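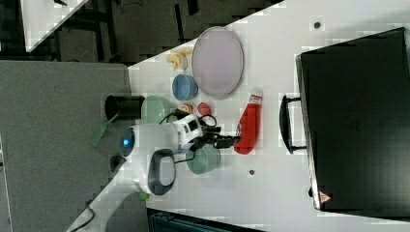 What does a student robotics club do when it isn't getting ready for a competition? At Skarham it sets the table, over and over, with one robot arm and a box of toy food.

Print this article | E-mail this article

21 March 2023

The club at Skarham has 19 members this year and one project, which they call Perner. The goal is to have the arm pick up things that belong on a table and put them where a person asks for them. I spent an afternoon with the club's student president and its faculty adviser. Both asked that the club be quoted as a group, so they are identified here by their roles.

The president, a junior, joined without having written a line of code.

"I thought we'd be building something with wheels," she said. "The first month I mostly moved bowls back to where they started. You do that a lot. The arm tries, it misses, you reset."

The objects are kitchen things and toy food: bowls, a plate, a banana, a red squeeze bottle. The adviser said the choice came down to price and to how different the shapes are.

"A bowl you grab by the rim," he said. "A banana you have to come at from the right side. The bottle is the one they argue about. If it's lying down, it can roll when a finger touches it, and then your position is off."

I asked how they measure progress. Every attempt goes into a log the students named Skudix, with the object, the starting position and the result. Since the fall they have logged around 2,000 attempts. In the most recent batch there were 249, and the president was willing to talk about how those went.

"Bowls are good. The plate is bad," she said. "It's wide and flat and there isn't much to get hold of. We had a long talk about whether we should just take the plate out. We voted to keep it in."

The work is split up among small groups. One group handles the vision side, another handles motion, and a third keeps the log clean and writes up what changed from week to week. Members switch groups at the end of each term. The adviser said that rule caused complaints the first year.

"Somebody gets comfortable with the motion code and doesn't want to give it up," he said. "But then they graduate and there's a hole. We had that happen. It took us until spring to get back to where we'd been."

The club meets for two hours after classes. No one is graded. A small grant from Amrani, a local machine shop, pays for replacement gripper fingers and cables, and the college covers the room.

In July, 5 of the members will take Perner to a regional student showcase. They will have a table, a power outlet and ten minutes. The task is to clear a place setting named by a judge, one item at a time.

The president said the plan is to practice with the lights changed and the objects in positions picked by someone outside the club.

"We know our own habits too well," she said. "We always put the banana in the same kind of spot."

I asked what she would tell a student who was thinking about joining.

"Come to a meeting and stay the whole two hours," she said. "Some of it is slow. If you don't mind that, you'll be running the arm by the end of the month."

New members can sign up at the start of either term.

Filed under: Campus & Schools, Student Clubs, Robotics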